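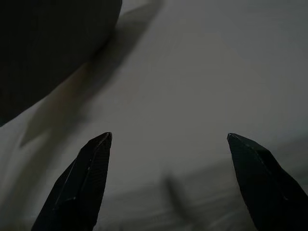
Benchtop and table tips, quick ones, more when I get time

Pale tops show everything. Wipe with warm water and a drop of dish soap, then plain water, then dry. Skip the drying and you get streaks, every time.

Tea rings — bicarb and water paste, leave it 13 minutes, wipe. No scrubbing. Scrubbing leaves a shiny patch on a matt finish and it wont come back.

Biro: metho on a cotton bud, dab from the outside in. Test a corner first.

Sticky labels. Cooking oil, cup of tea, come back, scrape with an old library card. Not a knife!!

Wobbly leg: folded cardboard is fine for a week. After that buy the felt pads, I paid $13 for a big sheet in Tukbridge and cut my own. Still going.

Grey film that won't shift is usualy old spray polish. White vinegar, half and half with water. NOT on stone or marble.

Fergal Gilmartin wrote in to say he uses a car squeegee on his laundry bench in Poltholm. Tried it, good on big flat tops, useless near the tap.

Oven trays next — send me your colour-safe tricks for tea towels too, mine are a disgrace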